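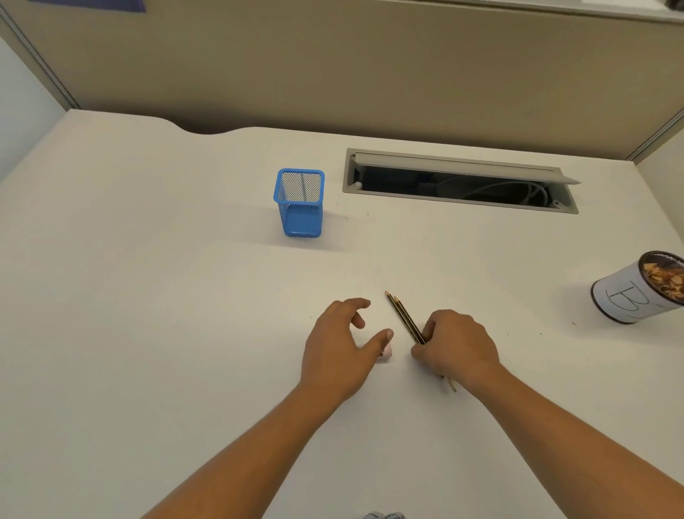 Tâm Lò reckons the robots will never manage pencils, and told me so before I'd even got my coat off at the Clernel open day. Reader, I went anyway and had a brilliant time.

The desk-tidying demo was my favourite! A person does the job by hand - two pencils, mesh cup, tub of shavings - and the robot learns from that. They said Dernton, the big arm downstairs, has had 3,000 goes so far.

Saw Dernton do it live. First try it dropped one, second try both went in the cup and the whole room cheered (me loudest, sorry Quang Đàm).

Had a go at the teaching side myself. You have to slow right down and think about where your thumb is. Much harder than it sounds, and my hands felt enormous.

Trinh Tạ answered every daft question I had about grip, and I had loads. Thank you!!

Next one's in September, doors open at 3. Tâm, you're coming with me and you're bringing your own pencils.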